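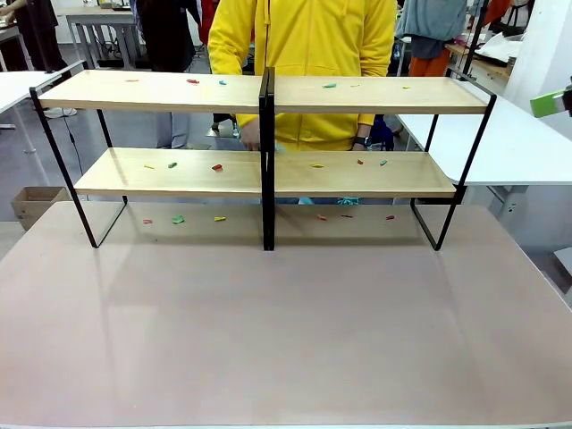
Bits of color on the two little shelves, pushed together side by side, with more of them on the table underneath.

Search Plorkmont
Search for...

Sorting Sunday at the Plorkmont table

Welcome, friends, and thank you for stopping by again! I had meant to write only a word or two this time, but you know how I am once I get going about shelves (Stijn Desmet says I could talk about a shelf until supper, and he isn't wrong). I do love the honey-colored boards against those thin black legs, and the way the legs kick out a bit at the bottom, like a colt finding its feet.

The clay-like pieces are small things, red and green and yellow and a teal that I keep coming back to. There is a tiny yellow one on the upper right that is my favorite of them all, though the slim red one down on the tabletop has its admirers too. Do look for it between the other reds!

More pictures will go up in December, when the long evenings give me time to sit down with them properly.

Get the Plorkmont newsletter in your inbox. Enter your email. Sign up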